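Onduvel pad fault

The Onduvel pad fault was a gripping failure in the Onduvel, a two-finger parallel gripper made by Gakus for handling clothing and other soft goods. It was first reported in February at the Divdale laundry sorting site and was later repeated on a test bench at the Henríquez works.

The fingers of the Onduvel are lined with thin pads. After long use the lower edge of a pad could lift from the finger. Knit fabric then caught behind it, and the item stayed on the gripper after the fingers opened. The controller took the open position as a completed release and started the next move. At Divdale this pulled socks into the linkage and stopped the line 9 times. No injuries were recorded.

Bench tests used single socks laid flat on a table. In a run of 540 picks, 90 ended with fabric held after release, all of them on worn pads. New pads gave 2 such cases.

Gakus issued a service notice on 11/07/2020. It called for a pad check at the start of each shift and a lower closing force on ribbed cuffs. A later software version added a short pause and a second opening move before the arm travels.
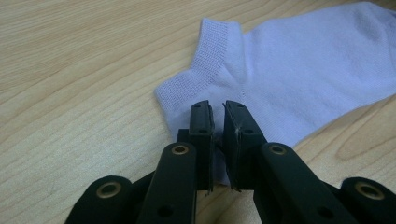

Parallel gripper with a lavender ankle sock on a wooden tabletop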